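3.2 What people do with a mug once it is clean

I want to back up a little before I get to the numbers, because the way I ended up studying mug storage shaped the questions I asked. My first plan was a paper on dishwashing. I had a notebook full of dishwashing. Then I went back through my February interviews in Jeltusgate and noticed that people got bored when I asked them about washing up and sat right up when I asked where things went afterward. One woman talked for most of an hour about the shelf over her stove (it was her mother's shelf, it came from the old house, it has never once been level). So I dropped the sinks and went with the shelves, and I've been happier ever since!

By "storage" I mean any place a household treats as the right place for an object, even if the object hardly ever gets there. That second part matters. Plenty of people told me their mugs live in the cupboard while four of them sat by the radio, and I don't count that as lying or even as a mistake. The cupboard is home and the radio is where they happen to be. In my coding I kept two columns, one for "home" and one for "found," and most of this section is about the distance between them.

The survey went to 1,000 households in Jeltusgate and Roltthorpe. After that I visited 80 of them in person, and 15 of those let me come back a second time, which was generous, as I am not a quick visitor. Hussam Issa did the Roltthorpe visits and coded them separately, and where we disagreed we talked it over until one of us gave in. We disagreed most over hooks. He wanted a hook under a shelf to count as part of the shelf. I wanted it counted as its own thing, and I still do, but the tables here follow his rule so that they line up with the earlier Jansen coding sheets.

I sorted what I saw into closed storage (cupboards, drawers, boxes with lids), flat open storage (shelves, trays, the counter itself) and hanging storage (hooks, rails, mug trees). A basket goes under flat open storage if you can see into it from where you'd normally stand. I went back and forth on this one, since a deep basket hides a lot, but in practice people talked about baskets the way they talked about trays. Things get put "on" them, and things get forgotten in them at about the same depth of onion.

Hanging storage turned out to be the interesting one. People who hang their mugs know how many they own, and people who keep them in a cupboard guess low, sometimes by a lot. I think the peg is doing some of the remembering for them. If a mug tree has an empty peg, you can see the gap, and somebody goes looking for the mug. A cupboard shelf closes up around a missing mug and looks the same as before. Several people in Jeltusgate described the empty peg with real annoyance, as though it were a chore staring at them.

The other thing about a mug tree is that it tends to pull its neighbors out into the open with it. In homes that had one, I was more likely to find food in an open basket close by, and more likely to find plates left standing in the rack between meals. I call this open-surface keeping (Hussam hates the name). Figure 3 goes with this part of the argument.
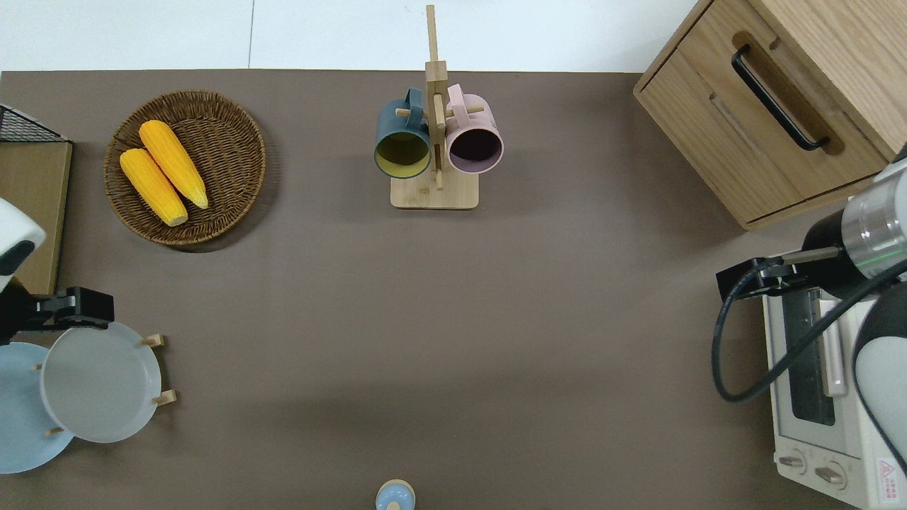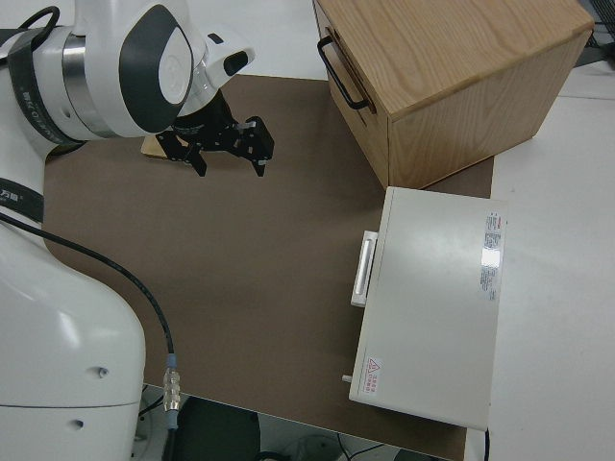
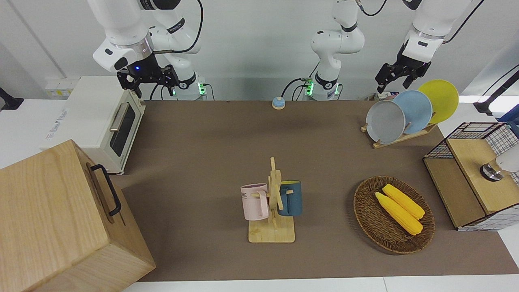

Figure 3. Tabletop setting. The first view includes a mug tree with two mugs hanging from its pegs and a basket holding two corn cobs; the third takes in the basket and mug tree along with a dish rack holding three plates.

3.3 Reach, height and who puts things away

So who does the hanging up? I went in expecting it to follow whoever did the washing, and in the survey answers it mostly does. In the homes I visited it was messier. The person who washed often left everything in the rack, and the person who wanted the next cup of tea did the putting away, one mug at a time, usually while waiting on the kettle. I started writing "kettle work" in the margins of my notes, and by the second round of visits I was using it as a code. It covers wiping the counter, straightening the dish towel, moving fruit that doesn't need moving, and hanging mugs.

Kettle work depends a lot on reach. If the home for an object is within an arm's length of the kettle, it gets used. If you have to walk over and open a door, it waits. One Roltthorpe family had a very nice set of cupboards on the far wall and kept all their everyday mugs on a cookie sheet next to the kettle. When I asked about the cupboards the father told me they were "for the good stuff," and then opened one to show me, and it was full of batteries and birthday candles.

Height came up too, mainly with older respondents. A high shelf was fine for plates used twice a year and a real nuisance for anything used daily. Quite a few people had moved their daily things down to the counter over time and never thought of it as a change. They'd tell me nothing had moved in years, then remember the step stool, then remember getting rid of the step stool. I found it hard to put dates on any of this, and I haven't tried to in the tables.

I should say a word about Sturno, where I did my pilot visits. I left those homes out of the counts. The kitchens there were mostly in one apartment block with the same built-in cupboards, so "home" and "found" hardly differed from one household to the next, and the hanging category was close to empty. I still learned a lot from them, mostly about how to ask. "Where do you keep your mugs?" gets you the official answer. "Where would I find a mug right now?" gets you up out of your chair and into the kitchen, and from there people would pretty much run the interview for me. All of the second visits used the second wording, and the full question list is in Appendix B.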